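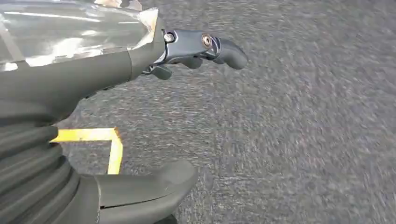 Walkers wanted for a study of everyday shoes

Fisport is looking for adults who walk to work or school and would like to take part in a four-week study of how shoes wear down. It starts in June and is open to people living in Urrutia.

You can take part if you
are 18 or older
walk on at least 4 days a week
have no foot or knee injury at present
can come to our office twice, at the start and at the end

We give you a pair of walking shoes in your size. You wear them on your usual route and fill in a short diary each evening – it takes a few minutes. At the second visit we measure the soles and ask about comfort. The shoes are yours to keep.

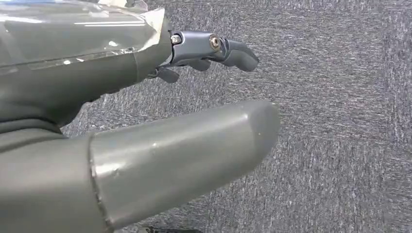
Deisy Flores

Each visit lasts 50 minutes. Participants receive $300 after the second one. If you have to stop early, you are paid for the weeks you finished.

We have places for both new and regular walkers. Running experience is not needed, and please do not use the shoes for running during the study.

To apply, write to Vesna Stoyanova at Fisport and give your age, shoe size and the length of your usual walk. Put study number 1186 in the subject line. We will answer every message, including those from people we cannot place this time.

Posted 2026-05-30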